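## 4. Scanning receipts and setting up categories

You've installed Orkstead, you've told it what currency you think in, and you've dismissed the pop-up asking you to rate it. Time to feed it some paper.

### 4.1 Scan your first receipt

1. Open the **Receipts** tab and tap the plus sign.
2. Lay the receipt flat. Orkstead can cope with creases, coffee and thumbprints, but it gives up on anything folded into a tight square and carried in a back pocket since June.
3. Hold the phone over the receipt until the outline turns green. If the outline wanders off and settles on your placemat, tap **Retry**.
4. Check the total. The app is good at totals and merely optimistic about dates.
5. Pick a category, or leave it in **Unsorted**, where it will wait for you with great patience.
6. Tap **Save**.

> **Note:** Long grocery receipts can be scanned in up to 3 sections. Tap **Add section** before you save. After you save, each section counts as its own purchase, and you'll have bought a lot of groceries.

Faded receipts are a separate matter. Thermal paper goes blank if you leave it on a dashboard, and no setting in this app will bring it back. Type the amount in by hand under **Manual entry** and write "faded" in the memo line. Your accountant will have seen worse. 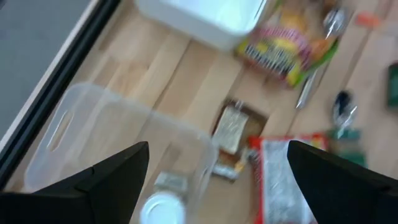 Once a receipt is saved, the original scan stays attached to the entry. Tap the paper clip to see it. Deleting the entry deletes the scan as well, and the confirmation box says so in letters large enough that we no longer get as much mail about it.

### 4.2 Set up categories

Orkstead ships with a short list: Travel, Meals, Supplies, Phone, Other. Most people put everything in Other for a month and then come looking for this page.

1. Go to **Settings > Categories**.
2. Tap **New** and give it a name. Keep it short – anything over two words gets chopped on the summary screen.
3. Choose a color. They're all fairly tasteful except the orange.
4. If the category belongs to one client, set **Default client**. In the sample data the client is called Negi, and you can delete Negi whenever you like.
5. Tap **Done**.

You can have up to 200 categories. Shakuntala Tyagi, who wrote the first version of this guide, tested the limit personally and recommends stopping well short of it.

> **Caution:** Merging two categories can't be undone. Make a backup first (see 4.3).

### 4.3 Back up to Vurkalside

Vurkalside is the storage service built into the app. You need an account, but you don't need to understand it.

1. Go to **Settings > Backup**.
2. Sign in, or tap **Create account**.
3. Turn on **Nightly backup** and plug the phone in before bed. Backups run at 2 a.m. and skip the night if the battery is low.
4. Tap **Back up now** once, to make sure it works while you're still awake to be annoyed by it.

If you see **Error 451**, your password has expired. If you see **Error 773**, the backup file is open on another device, usually the tablet you forgot you'd signed in on. Close the app there and try again.

Moving over from Bultura? Export your old entries as a CSV file first, then follow section 5. Don't scan your old receipts all over again. One customer did, and we still think of him.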